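Build diary, March

In the workshop by nine. Oda Lunde was there before me and had the heater on. The plan for the day was to get the simulated table to match the real one closely enough that we could stop arguing about heights, then go back to the wiring on the cart.

The heights first. I measured the real table again from the floor at all four corners, and the back left corner is low. I had written it down as level in February. It isn't. I put a folded piece of cardboard under that leg and wrote the date on it in pencil so I would know later which cardboard is which. The table in the model is perfectly flat, so from now on the real one has to be kept flat too, and I have added it to the list taped inside the cabinet door.

Oda spent the morning on the cart. The old terminal strip from the Plovberg power supply had two screws that would not hold, so she cut it out and put in a new one. She labels both ends of every wire, which takes forever, but in January we lost a whole evening to one swapped pair and I have not complained about labels again. She got as far as the stop button loop and tested it with the meter. It opens when pressed and stays open until it is turned. Good. The second button, the one that is going by the door, still has no box to live in.

I printed the camera bracket again. This is the fourth version. The first three cracked at the same inside corner, so I gave it a bigger radius and turned it on its side on the bed. It took most of the day and came off clean. There is a little stringing inside the screw holes and I ran a drill bit through by hand. I have not put any load on it yet.

Kyung-hwa Lim came by at lunch with the box of cables from Kılıçarslan. Half of them are the wrong length. They are 1000 mm and the run from the cart to the arm needs more than that once it goes around the back and has some slack. We will use the short ones inside the cart and order again. She stayed until three and went through my planner settings with me, and found that I had the table in the collision list twice, once at the old height and once at the new one. That explains why the planner would not go anywhere near the surface. I had been lowering the safety margin for days to get around it, so I put the margin back to 40 mm and took the old table out. Plans came back in less than a second after that.

She also wanted to know why the whole thing is called Zoltness. I told her it was the name of the folder and that it stuck.

After she left I ran the batch. The idea is to start the arm in the same pose each time, shuffle the things on the table, and ask for a plan to each of them in turn. I set it to 3000 steps per run and left it going while I swept. Of 108 plans, all but four came back, and the four that failed were all for the plant. The leaves are the problem. I had let the program make a collision shape for the whole plant in one piece, and it wraps the leaves and the stand in a big block, so as far as the planner is concerned there is a wall there. I will do the pot and the leaves separately tomorrow. Oda says to leave the plant out. I would like to keep it in, at least for now, because the real bench always has something tall on it.

The bowls are fine. I thought the dark one would give trouble on account of the shine, but that is a question for the camera and the camera is not in this test.
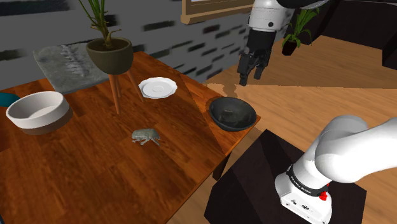 Zostel Home Automation Club – Arm and Bench Group

The frog has a clear patch of table to itself, so I am using it as the first target. It is low and wide, with its legs stuck out, and I have not decided where the fingers should close. Across the body seems right. If one finger comes down on a leg it may tip, and I don't trust the contact settings enough to say what it would do in the model. The saucer behind it is going to be harder. It is thin and has only a slight rim, and coming straight down on it with two fingers is no use. I think it needs to be taken by the edge at an angle, or pushed to the side of the table first. I wrote both down.

The wall texture is badly stretched – I noticed it again today – and it makes no difference to the planning, so it goes at the bottom of the list. Same with the dark furniture at the back, couch or cabinet or whatever it is.

Things to carry over: split the plant shape, order longer cables, find a box for the second button, put the new bracket on with the washers from the blue tin. Oda wants the cart finished before we power anything on the real side and I agree with her. She took the meter home to change the battery.

Left at nearly seven. Heater off, printer off at the wall.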